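Good Practice for Collecting Demonstrations in Homes
Final project report, Group 4
Pendo Were and Wycliffe Tanui
Supervisor: Dr. Waweru
Submitted Aug 25, 2020

1. Background

Our project looked at how people should work when they record household tasks with a hand-held gripper. The recordings are later used to train robot arms. Most of the papers we read spend pages on the learning method and a paragraph or less on how the data was collected. We wanted a short set of rules that a new operator could read before going into someone's home.

We started from the lab sheet used in the Danevent course. It was written for a bench with a fixed arm and a marked floor, so much of it did not carry over. There is no fence in a bedroom, and no emergency stop on a tool that you hold yourself.

2. What we did

We reviewed 629 clips from the Eltov set, which were recorded in homes by several operators. For each clip we noted whether the task was clear, whether the fingertips stayed in view, and whether anything private could be seen. We then wrote a first draft of the rules and tried it ourselves over 110 new clips. Bed tasks took up most of our time. Soft items have no fixed shape, and two people will fold the same blanket in different ways.
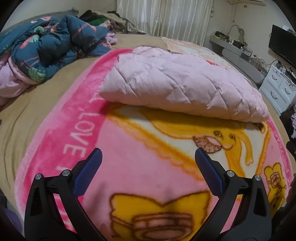 Figure 1. Gripper open over a pink fleece blanket, with a folded quilted comforter on top.

3. Rules we kept

Consent. The resident signs before any recording and can ask for a clip to be deleted at any time. One signature per home is not enough if more people live there. Every adult signs.

Privacy. Mail, family photos, medicine and screens that are switched on are covered or moved out of the room. Other belongings stay where they are. We had first written that rooms should be tidied, but Dr. Waweru pointed out that this changes the data, and we took it out.

Start and end. Each clip begins with the fingers open and both pads in view. The operator holds still, does one task, opens the fingers and holds still again.

Condition of the tool. Pads and pivot screws are checked before each session. A worn pad is replaced in both fingers — never in one only.

Breaks. No operator records for more than 60 minutes without stopping. Our wrists were sore well before that, and Wycliffe would set the limit lower.

4. Open points

We did not agree on what to do with failed attempts. Pendo wants them kept and labeled. The Flollance guide we compared against drops them. The draft now says to keep them in a separate folder until October, when the next group takes over the rules.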